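Relow's grasp planner, week two. Still not sold.
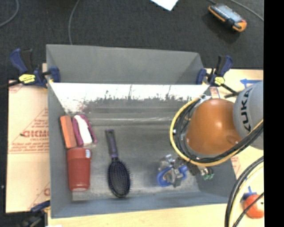 The release notes say the new depth filter "handles reflective surfaces." Fine, whose? It scored well on matte totes. Our bin has a shiny bare metal back wall with a blown-out white glare along the top, and the planner keeps proposing grasps on it.

37 proposals logged against that wall this morning. Confidence on all of them was high, so what is the score measuring?

Zahira wants to raise the threshold. I think that hides it.

Rerunning with the old filter and the same seed. I'll post both logs, including the ones that make me look wrong.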